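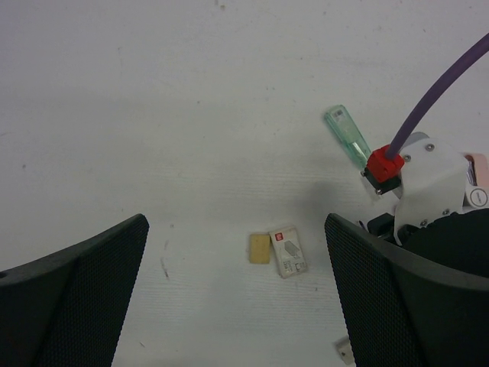 Figure 2. A work surface of the kind discussed in Section 3.

3. What people said about their desks

I went into the Petutum survey expecting folks to complain about noise, and noise did come up, but what they really wanted to talk about was the furniture. We got more than 3000 comments back in October, and surface color kept popping up in them (I had not even asked about it!). Pale matte tops like the one in Figure 2, a little worn and somewhere between gray and white, were the ones I had pegged as dull. My readers at the Stodent office loved them. They said a pale top was easy on the eyes late in the day, and a few told me they liked a desk that had clearly been used before they got there.

The Clokelix office was a different story. Of the 16 people I talked to there, 13 wanted dark wood, and two of those wanted it badly enough to offer to bring their own. I tried scoring the answers with the Ki comfort scale – the short form, which takes a couple of minutes – and the gap between the offices held up. I still can't say how much of it comes from the lighting, which is much warmer at Clokelix. Section 4 takes up the lamps.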